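From: Ngan-ling Sin
To: Turidside makers list
Date: Mar 13, 2026
Subject: Re: [turidside] Plerum open day, worth the drive?

Yevhen Melnychuk wrote:
> Did anyone from the list make it to the Plerum open day? I had
> to work. Hui-mei said they had the two-arm setup going with
> dishes and I'd like to know if it was a real demo or a video on
> a loop. Also wondering whether it's worth taking the students
> when they open up again. It's 80 minutes each way for us.

Yevhen,

I went with Tsz-kin. It was a real demo. They run visitors through in groups of 30, and our group got 17 minutes at the dish table before we were moved on to the next room. The person running it was Cheng-en Chung, who wrote most of the control code and took questions the whole time. He talks fast, so sit near the front if you go.

The table is laid out like a small kitchen counter. There are two white arms at the back, and the job they were showing was plates and a dish rack. The mugs, the corn and the toaster oven belong to other tasks that they did not run for us.
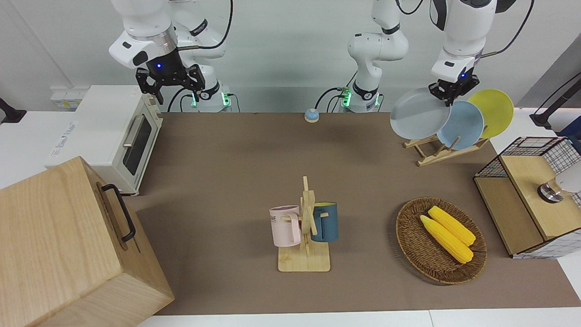 The gray plate in the left arm's gripper, over the rack.

Cheng-en said plates are harder than they look for a two-finger gripper. The rim is thin, and a small error in the angle makes the plate swing once it is off the table. They tried suction cups on an earlier version and gave up on them. Their current approach is to take the plate by the rim every time and let the arm work out the tilt from there. He said they went through 200 practice runs on the rack alone before they let visitors in.

Tsz-kin asked why the rack was wood when a metal one would be stiffer. The answer was that somebody bought it and it worked, so they kept it.

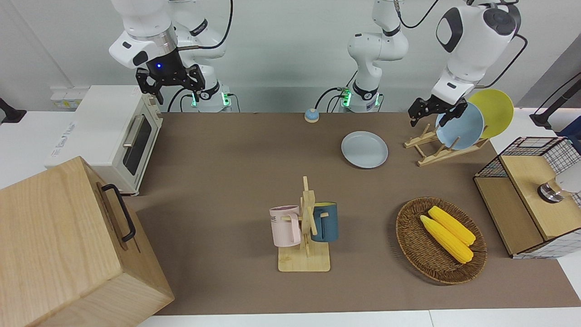
Gripper on the rim of the blue plate, yellow plate behind it.

There is a second program for a plate lying flat, and that is the part I would want your students to see. An upright plate in a rack gives the fingers an edge to close on. A flat one leaves very little room under the rim, and if the fingers come down too low they press on the table. Cheng-en spent a good part of our time on this. He had a whiteboard sketch of the finger angle, which I copied down badly. I can scan it if you want it.

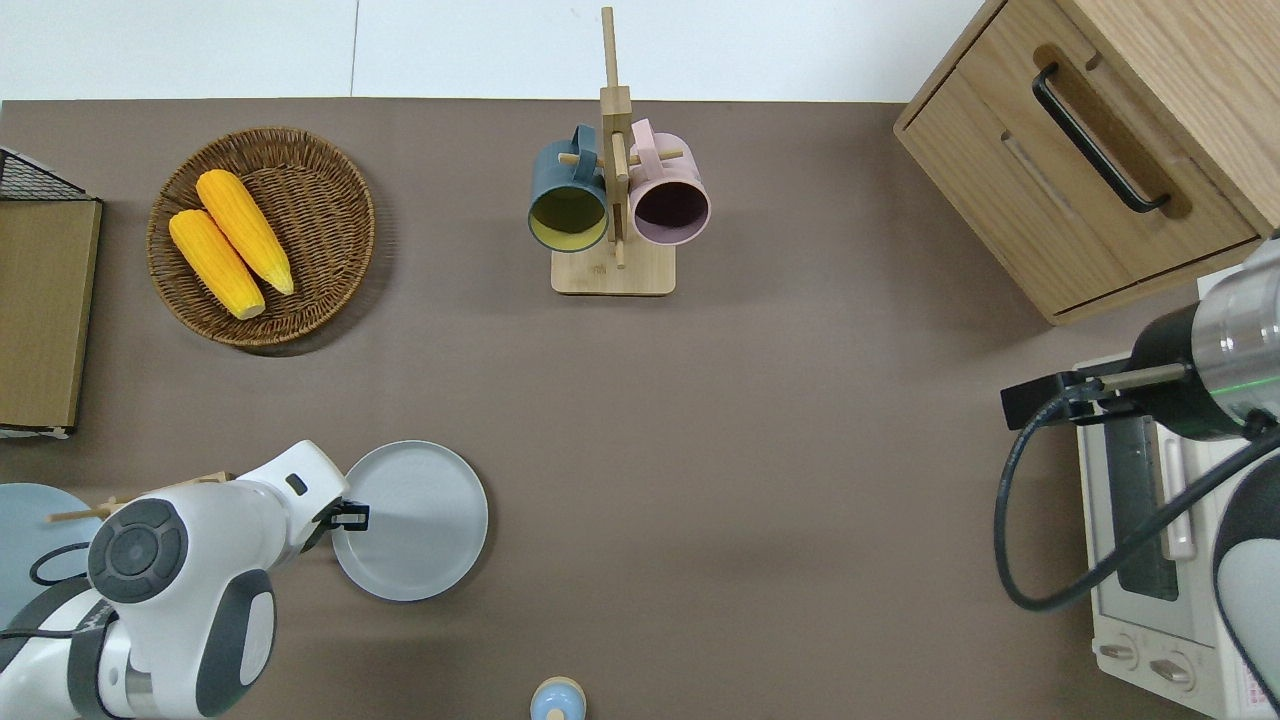 Can visitors drive the arms themselves?
Only in the afternoon session, and you have to put your name down at the front desk when you arrive. The list was full by the time we got there.

I was sorry to miss that. Tsz-kin talked to a man from Orozco who had done it, and he said the controls felt slow at first and he got used to them after a few tries. He also said the staff keep a hand near the stop button, so I would not worry about students.

The other thing I wanted to look at was reach. With both arms mounted on one side of the table, I expected trouble when they had to work at opposite ends, and I asked about it.
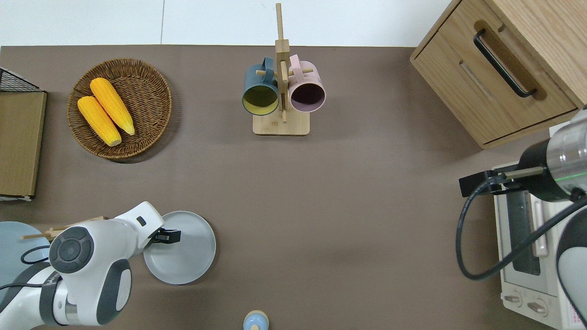 Cheng-en's answer was that each arm has its own half of the table by default and has to ask for the middle. If both want it, the one holding something goes first. It is a simple rule and he said it costs them some time, but they have stopped having bumps. Flimell did something like this with their sorting cell a while back – I think Hui-mei has the notes from that visit, so she may want to correct me.

A few practical points. Parking is behind the building and the sign is easy to miss. The dish table room is small and gets warm with a full group in it. There is coffee but no food, so plan for lunch on the way. Ask for Cheng-en's group when you book, as the other guide mostly does the history of the company.

For your students I would say yes, if you can get the afternoon session. The morning one is a long drive for what you get. They told us the next open day is in December and that booking goes up on their site before then. Tsz-kin has the contact address and will send it to you off list.

Ngan-ling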